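Tuning the rack planner in Zira (towel hang task)

Quick notes, assumes Groven drivers are up and Zira is built. If not do that first.

1. Start the control node, then perception. Wait for both to say ready.
2. Load the towel config. Default step limit is 1000, too low for hanging. Set max_steps to 4000.
3. Close the gripper on the cloth and run plan_once. Don't run the full loop yet.
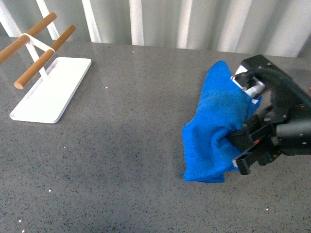
Blue towel in the gripper, rack at left.

Check the goal pose in the viewer. Should sit over a dowel, not over the base. If it's over the base your rack frame is stale, redo it:

- arm out of the head camera view
- clear the old frame
- run fit_rack

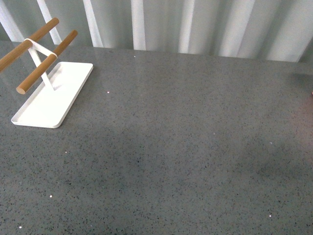

The fit wants both dowels. White on white confuses it, so it goes off the wood colour and ignores teh frame. Retries up to 19 times then gives up. Bad fit = bump the colour tolerance by 2 and go again.

Then the wrist camera. Same command, add --wrist. 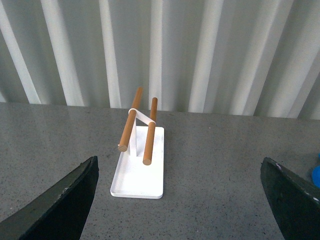
Page last changed: November, Rasha Matar

Compare the two fits. If the dowels don't line up, its the hand-eye calibration, see the Mastwood page. Don't fudge the offset. Save, rerun plan_once, then the full loop.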